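17 de outubro de 2022

Choveu a manhã inteira e eu, que tinha prometido a mim mesma tratar das janelas, acabei foi por me sentar a arrumar os brincos. Já andava para fazer isto desde junho, quando voltei de Dudstead com a mala cheia de saquinhos e despejei tudo para dentro da caixa sem olhar, na fé de que no dia seguinte tratava do assunto. Pois sim. A caixa cor-de-rosa é bonita e eu gosto muito dela, mas uma caixa bonita também se enche de tralha, e a minha estava numa vergonha - fios enrolados nos anéis, tarraxas soltas por todo o lado, um alfinete que me picou duas vezes antes de eu perceber de onde vinha.

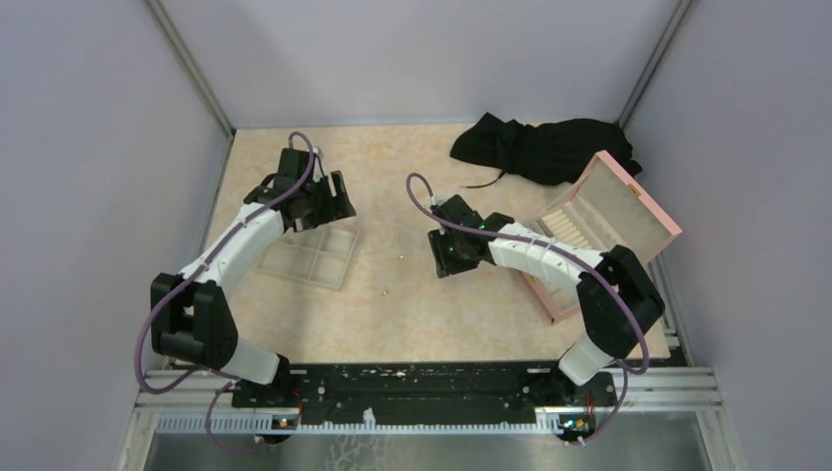 *Leitura: 4 minutos*

Comecei por tirar tudo, que é a única maneira que conheço. Espalhei as coisas em cima da colcha, por famílias: os anéis para um lado, os brincos de mola para outro, as pulseiras ao fundo, e um montinho triste de peças sem par a que não soube dar nome. Encontrei o anel fininho que comprei em Clestham numa loja tão apertada que tive de entrar de lado, e que eu já dava por perdido! Fiquei tão contente que o pus no dedo e andei com ele o resto do dia, mesmo a lavar a loiça.

Do que mais gosto nestas caixas são as almofadinhas para os anéis, todas em fila. Há um prazer muito antigo em enfiar um anel entre dois rolinhos e senti-lo ficar preso, direitinho, como quem deita uma criança.
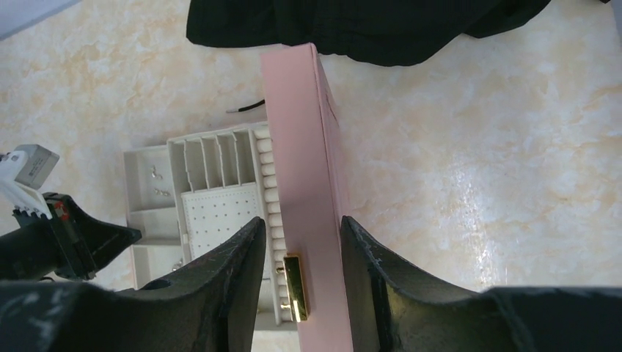

Os brincos pequenos é que dão trabalho. Cada um no seu furinho, com o par ao lado, e eu já preciso dos óculos para isto, mesmo à janela. Deixei os de pérola na ponta, que são os que uso mais, e os de argola foram para as divisões compridas, onde ao menos não se enganchem uns nos outros. Às tantas fiz chá e deixei-o arrefecer, como sempre.

Depois veio a parte de que eu fugia, que era decidir. Havia quatro pares que não ponho há anos e que guardava só por pena. Dois vão para a minha sobrinha mais nova, que gosta de coisas brilhantes, e os outros dois ficam, porque também não sou de ferro.
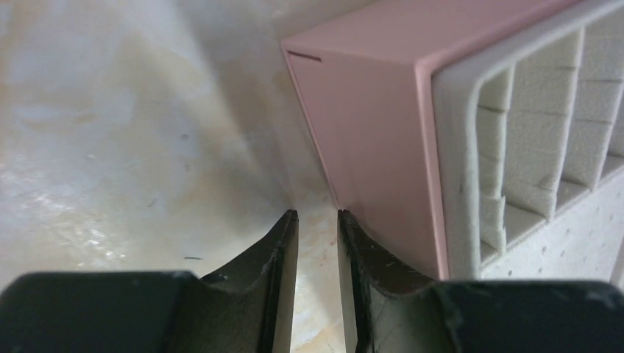
Passei um pano na caixa por fora e deixei-a um bocado aberta a arejar. Cheirava a fechado, um cheiro de gaveta de avó que até nem me desagrada, mas que se pega às fitas.

As tarraxas, os fechos partidos e as contas avulsas vão para um tabuleiro de plástico com divisões, daqueles baixinhos. Andava indecisa entre um de quatro e um de seis compartimentos - o de seis parece muito, mas eu conheço-me, e sei que o que não tem lugar próprio volta para o fundo da caixa antes do Natal. 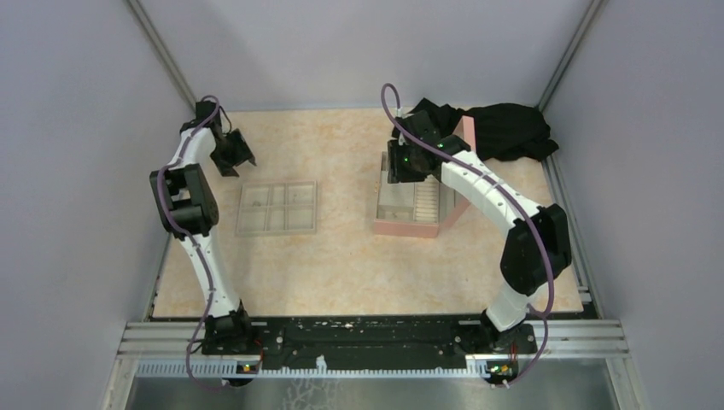
**Arquivado em: Casa e arrumações**

Já de noite, com tudo no sítio, abri e fechei a tampa umas poucas de vezes só pelo gosto. Ainda me falta o colar comprido, que tem um nó do tamanho de uma ervilha e que vou atacar amanhã com uma agulha e muita paciência. E as janelas, claro.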